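Can a robot arm do any real chore yet? (home or shop)
Shop Floor and Home Automation > General talk

Started by benchvise46

Monday, July 7, 2025

My brother-in-law wants to put money into an arm for the packing table at his shop. Small parts go into boxes, lid on, box to the shelf. He has a quote from Derkitz and he saw a clip from Itenine of an arm folding towels, so now he thinks the same machine could do the break room dishes at night.

I told him packing maybe, dishes no. He says I'm behind the times. What have you seen with your own eyes, not in a clip?

papertowel_ken
Dishes no. I can stop there.

Towels are soft and nobody cares if the fold is off an inch. A wet glass is a different job. You need to feel it slip before it slips.

Lowgear
Depends what you call a chore. We have had an arm loading a Kwak press since May and it runs all of second shift. Same blank, same spot, same angle. It does that better than I did. Move the tray over two inches and it grabs air until someone stops it.

So for the packing table I'd ask one thing. Do the parts always show up the same way? If they come loose in a tub, he is buying a different and much harder project.

benchvise46
They come loose in a tub. 26 part numbers, most of them brackets.

Lowgear
Then get the quote broken out. The arm is the cheap piece. Feeding the parts is where the money goes. We spent 3,000 on a tray and a chute before the arm ever moved a blank, and that was for one part.

marthas_garage
I think you are all a little hard on the newer stuff. I work at a place where we try out household jobs on arms, and loose things on a table are most of what we do. Boxes, small items, things that hang off a hook or a ring. A couple of years ago I would have said no to nearly all of it. Now I would say yes to picking up and putting down, if you can live with slow and with a miss here and there.

What people don't picture is how much bench goes with it. A kitchen counter doesn't have a rail bed behind it with cables all over.
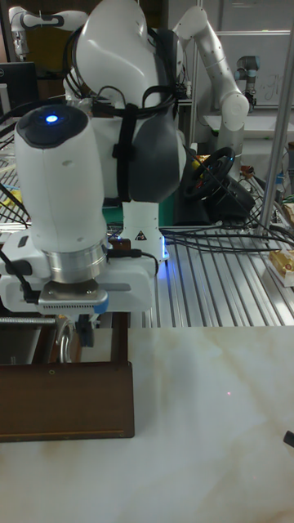 Gripper over the brown wooden box on the marble-pattern top. Steering wheel on the rails behind it.

The box is the sort of item I mean. Flat sides, doesn't roll, doesn't squash. Give the arm a bag of onions and we are back to talking about next year.

papertowel_ken
That makes my point for me. Count up what is on that bench and tell me who puts it in a kitchen. There are more arms in the back than I have chairs.

marthas_garage
It's a work bench, Ken. A table saw doesn't go in a kitchen either and it still cuts wood. I said the picking works. I didn't say the package is ready to sell.

quietshift
Question for Martha. When you say a miss here and there, is that one in a hundred or one in ten? For a shop that is the whole thing. One in ten means a person stands next to it all day, and then the person might as well pack the box.

marthas_garage
Fair. On a shape it has seen a lot, misses are rare enough that I go get coffee. On a new shape I stay put. I'm not going to give a number because it changes with the item and the light.

quietshift
Thanks. That is about what I figured. For brackets I'd want to see it run his own parts for a full shift before signing.

Lowgear
Second that. Mail them a tub of the real parts, oily if they come oily. If Derkitz won't run them, that tells you something.

tin_roof
We asked Atent for the same kind of trial and they did it. Took them a while. It handled the flat pieces and kept picking up two at a time on anything that nests. Brackets nest — ask about that.

We passed, and bought a better bench and a label printer. Packing got faster anyway.

papertowel_ken
Best answer so far.

benchvise46
OK. I sent him the thread. He is going to box up a tub with the worst nesting brackets in it and ask for a full shift run. He still believes in the dishes. I'll post when the trial is done.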